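Dish shelf and table check – plastic bowls and cups
Skarkmont day room, February round
Filled in by Awuor Chege

I do this one every month and I always think it'll take five minutes. It never does! Comments are under each item, so skip to the ones you care about.

1. Table steady, no wobble
OK. I leaned on all four corners. The leg that bugged us last time has been tightened and it's holding.

2. Cloth flat, no folds near the edge
OK. Please keep smoothing it out before the bowls go down – a tall stack on a wrinkle is asking for trouble.

3. Cracks, chips and sharp rims
OK with one note. I ran a thumb around every rim and pulled one cup (tag 402) that had a rough spot. It's in the tray by the door, so please don't put it back! The rest are the Lalis set and they've held up really well.

4. Stacking
Needs attention. Wide bowls belong on the bottom and small ones on top, and cups get their own row. I'm fussy about this because a wide rim on a narrow base tips so easily if you bump it.
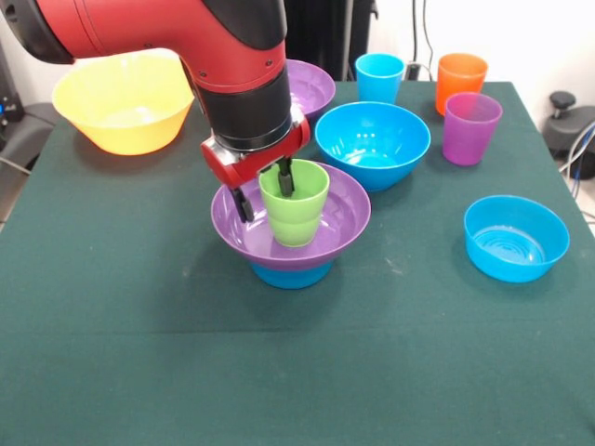
Green cup in the purple bowl, with blue underneath.
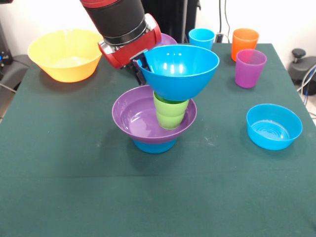
5. Mixed sizes sorted
Partly done. I'd love to see the big yellow bowl go back first every time, then the purple, then the blue. Last month I went hunting for a lid inside three different stacks (it was in the drawer, of course).

6. Clean and dry before storing
OK. Two bowls had a little water in the bottom, so I wiped them and moved on. If you're in a hurry, leave them upside down on the rack and I'll get to them.

7. Shelf load and brackets
OK. Valdebenito brackets, all screws snug. I'd still keep the heavy stuff off the top shelf – the plastic is fine up there, but the stoneware is not.

8. Walkway clear
OK after I moved a stool. Again.

To do before next round:
Replace cup 402
Print a new stacking card for the shelf door
Ask about a second drying rack, the Drastov one if they still have it

Signed, Awuor Chege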